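Marchal Robotics Club - Gallery

Laundry Season, Part Two

February is when our club stops talking about the folding project and starts living in it. We meet on Tuesday after last period and stay until the building closes, and this year the laundry team has 7 members, up from the two who started it in a corner of the physics room. If you came to our open evening in the fall you saw one arm pushing a dish towel around a desk. We've come a long way since then!

The goal for the Drevano Challenge is easy to say and very hard to do: two arms, a heap of clothes, and as many of them folded as you can manage before the clock runs out. The judges choose the clothes, so we practice on whatever people bring from home - T-shirts, pajama pants, one truly awful Christmas sweater. Our advisor, Mireille Lacroix, has one rule, which is that every run gets written down, including the embarrassing ones. The notebook is up to run 184 and the handwriting is getting worse.

Scroll down for the purple shirt, which has become a bit of a club celebrity.

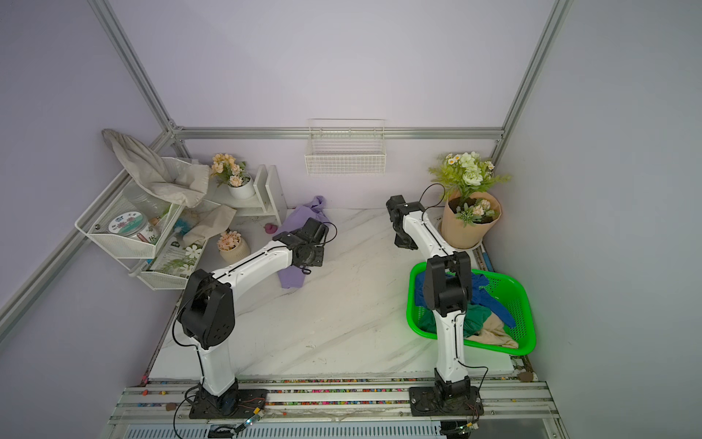
Left arm at the purple cloth, with more laundry in the green basket.

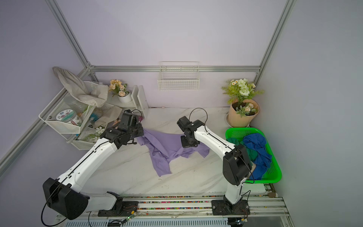 The purple shirt between both grippers, sleeves out.

Getting two arms to agree with each other has been the big job of the winter. Each one is perfectly happy working alone. Put them on the same piece of fabric and they have to share it, and if one pulls a little early the other loses its corner and you start over. Our first fix was to slow everything down, which helped, but then a single shirt took 458 seconds and we all had time to eat a sandwich. The newer version lets one arm wait for the other at a few agreed points, and our best time is now 49 seconds. That was on a T-shirt we know very well, so we aren't bragging too loudly at Nekholm, where we have our practice match next.

Sleeves are still the worst part. Long ones especially! They hide underneath the body of the shirt, and then the software thinks it has found a hem when it has really found a cuff. Two of our sophomores have been labeling practice pictures at lunch to help with this, and they deserve a lot more cookies than they've been getting.

We're also learning plenty that has nothing to do with code. Cable routing, for one. How to tighten a screw without stripping it, for another, and how to explain to your parents why you need to borrow their socks. The Fumham team shared their fold order with us at the last meetup (sleeves in, sides in, then bottom to top) and we've been using it ever since, with a small change for hoodies that we're pretty proud of.

If you'd like to join, no experience is needed and you can start at any point in the year. Bring a shirt you don't mind seeing crumpled.

14 comments | 32 shares

More from the gallery
Laundry Season, Part One
Open Evening: Towels and Tangles
Meetup with Fumham
Line Followers in the Gym
How We Wired Our First Arm

Contact the club | © Marchal Robotics Club | Back to top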